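Section 4. Installing the Water Filter Cartridge

These instructions apply to the Longo under-sink housing and the Lomlow countertop housing. Where the two differ, the model name is given at the start of the step. Read the whole section before you shut off the water.

4.1 Before you begin

Check the label on the new cartridge. The letters after the part number must match the letters stamped on the lid of the housing. Cartridges with a torn seal or a dented end cap must not be installed.

You will need the housing wrench, a bucket, a clean towel, and the tube of silicone grease packed with the cartridge. Do not use petroleum jelly or cooking oil on the O-ring. Both make the rubber swell.

CAUTION: Cold water only. Feed water above 99 °F will damage the cartridge and voids the warranty.

4.2 Removing the old cartridge

1. Close the cold water valve feeding the housing. Turn the handle clockwise until it stops.

2. Open the filter faucet and let it run until the flow ends. Leave the faucet open.

3. Longo: Press the red button on the lid to release the remaining pressure. Lomlow: There is no button. Wait 2 minutes with the faucet open.

4. Place the bucket under the housing. Fit the wrench over the bowl from below and turn it counterclockwise as seen from below. Support the bowl with your free hand. It will be full of water.

5. Lift out the old cartridge and pour the water into the bucket. Used cartridges can go in household trash in most areas.

6. Remove the O-ring from its groove with your fingers. Do not pry it out with a screwdriver. Scratches in the groove will cause a slow leak.

7. Wash the bowl with warm water and a drop of dish soap. Rinse well.

Note: A brown film on the inside of the bowl is normal in houses with iron pipe. If the film is slimy or has an odor, see Section 7, Disinfecting the Housing.
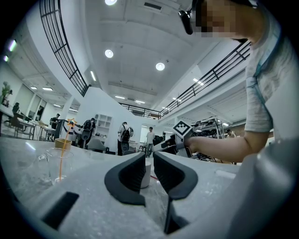 Installing and Flushing

4.3 Fitting the new cartridge

1. Wash your hands. Remove the plastic wrap from the cartridge, handling it by the end caps only.

2. Wipe the O-ring and look for nicks or flat spots. Replace it if there is any damage. Coat it lightly with silicone grease and press it into the groove all the way around.

3. Lower the cartridge into the bowl with the arrow pointing up. Make sure it sits over the raised ring at the bottom.

4. Raise the bowl to the lid and turn it by hand until it is snug. Use the wrench for a final quarter turn only. Overtightening can crack the lid.

5. Close the filter faucet. Open the cold water valve slowly, over several seconds, and check for drips at the lid and at both fittings.

6. Dry the housing with the towel. Check it again after 30 minutes.

4.4 Flushing

1. Open the filter faucet fully. The water will sputter and may look gray. This is carbon dust from the new cartridge.

2. Run the water until it is clear, then for five minutes more. Do not drink this water or use it in an ice maker.

3. Fill a clear glass and let it stand. Cloudiness that clears from the bottom up is trapped air and will stop after a few days of use. Cloudiness that settles to the bottom means more flushing is needed.

4. Write the installation date on the sticker supplied and place it on the housing.

CAUTION: If the system has not been used for two days or more, repeat steps 1 and 2 before drinking.

4.5 If the housing drips

Drip at the lid: Close the valve, release the pressure, and reseat the O-ring. Do not try to stop the drip by tightening under pressure.

Drip at a fitting: Push the tubing in until it stops, then pull back gently to lock it. If the end of the tubing is not cut square, trim it and refit.

No flow after installation: Confirm that the plastic wrap was removed from the cartridge. Error code 103 on housings with the Jilter flow meter means the meter is connected backward.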